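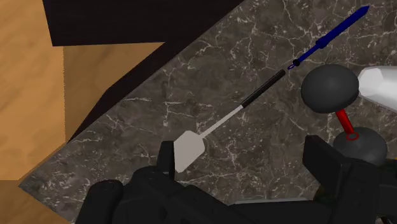
Figure 1. View from the wrist camera in the simulator: knife, spatula and dumbbell-shaped object on a marble counter.

Handout 5: Comparing grippers in simulation
Course notes by Jiahui Cao. Corrections by Gerardo Talavera.

5.1 What we do in this unit

In the previous unit you moved the arm to a given pose and did not touch anything. Now we start to grasp. You will run the same set of grasps with two gripper models and write down which one fails, and in which way. The models are called Jivholm and Virnitz in the course folder. Jivholm has wide, flat fingers and a short stroke. Virnitz has narrow fingers and a longer stroke, but its housing is bigger, so it reaches the counter with more difficulty when the approach is low.

Please use the kitchen world with the name Clovis. The older world, Evangelista, still opens, but its friction values were never corrected and your results will not agree with the results of your group.

5.2 Looking before grasping

Many students start the grasp planner directly and only look at the camera when something goes wrong. I ask you to do the opposite. Stop the simulation in the start pose and study the wrist view for two minutes.

Look at Figure 1 with these points in mind. The gripper takes up the whole bottom of the view. Whatever is behind it, the camera does not know. One ball of the dumbbell-shaped object is partly hidden in this way, so a planner which uses only this one view must guess its full shape. If the guess is too small, the finger may close on the ball too early and push it.

The second point is distance between objects. The spatula and the knife lie almost end to end, and the black handle of the spatula nearly meets the ring of the knife. A segmentation method that works mainly with depth can join them to one long object. Color helps you here, because the knife is blue and the spatula handle is black. Try the segmentation with color and without color and save both masks.

The third point is the background. The counter is dark with many pale veins, and the spatula blade is pale gray too. Edge detection will find a lot of vein edges. Do not spend an evening on tuning the threshold. Use the counter plane from the depth image and remove everything which belongs to it, then look again at what is left of the thin blade.

5.3 Choosing the grasp point

For the knife, grasp at the handle. The simulator does not punish you for grasping the blade, but I do, in the grading.

For the spatula, compare two places: the cylindrical handle and the thin shaft. With the shaft, a small error in the yaw angle is enough to lose contact on one side. Before you select the grasp on the shaft, check also how near the spatula blade is to the left finger. In the view of Figure 1 they are very close, perhaps touching. Raise the gripper first and only then turn the wrist.

For the dumbbell shape, the bar between the balls looks like the natural place. It is short, and wide fingers can hit the balls before they reach it. Test it with both models. If the bar does not work, grasp the larger-looking ball from the top, but remember that a ball which is nearer to the camera also looks larger. Measure the diameter in the point cloud.

5.4 Exercise

a) Run 49 grasps per object with each gripper. The script changes the object pose a little every time. Keep the random seed the same for both grippers, otherwise the comparison has no value.
b) Mark every failed grasp as missed, slipped or collided. If you are not sure between slipped and missed, look at the contact log.
c) Repeat the dumbbell trials with the side camera switched on. Write in a few sentences what has changed in the collision cases.
d) Hand in one table and one page of text.

The controller stops a trial after 1,950 steps. When you see many trials that end exactly there, the finger is normally pressing on the counter and the force limit is set too low. Correct this before you continue with b).

5.5 Remarks from the July group

Several students had good results with Virnitz on the first day and bad results on the next. The reason was the tool offset, which goes back to the Jivholm value when you reload the world. Set it again after each reload and print it in the log.

Questions about the script go to Gerardo. Questions about grading come to me.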